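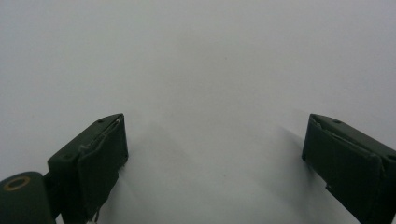 Dark green against pale grey.

December 19, 2020

Chapter 11 again, dear diary, and I'm sorry to be so dull about it, but you did ask for this when you let yourself be bought with that nice ribbon. I sat down after breakfast meaning to give it an hour and when I next looked up it was well past lunch and my tea had a skin on it. I've written the scene at the ferry landing so many ways now that I could recite all of them, and I still don't believe in any of them the way I believe in the lighthouse chapters, which just sort of fell out of me in June while I was meant to be doing my taxes.

The trouble is the aunt. I love her dearly (too dearly, Lungile says) and every time she walks on she takes over, with her bad knees and her opinions about soup, and poor Modise is left standing there with the lantern in his hands waiting for someone to let him have his own story. He's twelve, he's crossed the whole of Jukside in the dark by himself, and then along comes a grown-up who knows the way! No wonder it all goes flat. Lungile read the pages last night and rang me straight after, bless her, and we talked until my ear was hot. She thinks the aunt should miss the ferry. Simply miss it. Modise gets on, looks back, and she's still on the hill with her bag, waving at him to go.

I said no at first, quite crossly, and then I lay awake half the night seeing it.

So this morning I tried it, and oh, it's sad, but it moves. He has to talk to the ferryman himself, and he gets the answer to the riddle wrong, and because he gets it wrong he ends up at the north shore where the glass birds are, and that saves me the whole clumsy business with the map that I've been trying to hide since the first draft. I've cut from the bottom of page 141 to the end of the chapter and I feel light as anything. I've kept the soup speech in a separate folder. I couldn't bear to throw it out, and she might say it later on, when he finds her again. He does find her again. I don't think I could write a book where he didn't.

Still no title. I keep calling it Stundura, after the island, and I'm fond of the sound of it, but Elmarie told me very kindly that it put her in mind of a brand of floor varnish, and now I can't hear anything else. She suggested The Lantern Boy. Lizelle hates The Lantern Boy and wants something with birds in it. I've got a page of them written out at the back of this book and they all look silly together, the way names do when you're choosing one for a puppy.

I had a letter from Anel Fourie at Deltent too, a real one on paper, which I've propped against the fruit bowl so I can read it in passing. She's happy to wait until the new year for the whole manuscript and she still likes the opening, though she wonders whether a reader of nine or ten will sit through the funeral before anything magical turns up. I've been turning that over while I did the dishes. I was nine when Grandad died and I remember the funeral better than most of that year, the scratchy collar and the ham sandwiches and the colour of the hymn books, and I remember feeling quite certain that something odd was going to happen at any moment and being cross that it hadn't. Perhaps that's what I should give Modise. A boy at a funeral, watching the door. I might bring the first glass bird forward, only a glimpse of it up in the rafters, and let him decide not to tell anyone.

It's too hot to sleep and the cat has taken my side of the bed. I've got the window up and I can smell somebody's barbecue. Tomorrow I must ring Mum about the pudding and find the good scissors, and then if I'm let alone I'd like to have a go at the ferryman's voice. At the moment he sounds exactly like my old geography teacher, and I don't think he should.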